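Re: [varkton-table] Switching to pulp bowls for the July supper
January 10, 2018

On the list, Himari wrote:

> Danko will do us 285 of the molded pulp bowls at 17 cents each,
> and I think we should take them. They stack, they hold soup, and
> we can stop buying the white plates. Any objections?

A few, yes.

I don't doubt the price. I doubt "hold soup." For how long? We had the same promise at Drarodness, and after 10 minutes of bean stew I wouldn't have carried mine across the room. Has anyone filled one with something hot and left it alone for a while?

I put a few beige ones out on the tomato oilcloth, by the window with the mandarins and the red-lidded jar, to see how I felt about them. 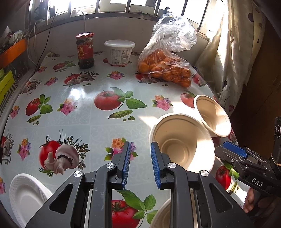
I'll give them the thick rim – it's easier to grip than a flat edge. But storage worries me more than looks. The hall closet was damp all last summer and I wouldn't keep paper napkins in there, let alone 285 bowls.

As for dropping the plates, what do people eat a slice of pie off? A bowl? The plates are ugly and I won't defend them on any other grounds, but a flat thing is useful at a supper where half the food is flat.

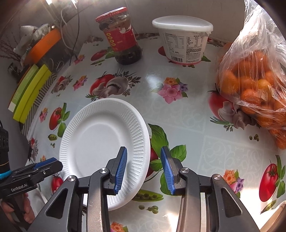 White disposable plate on the oilcloth, glass jar and plastic tub behind.

My suggestion is one small pack first, tried with real soup, before we sign up for the lot. If Danko won't sell a small pack, that tells us something too.

Also, the last order form said 2,000 napkins. Was that a typo? I'd like to know before it gets copied onto the new one.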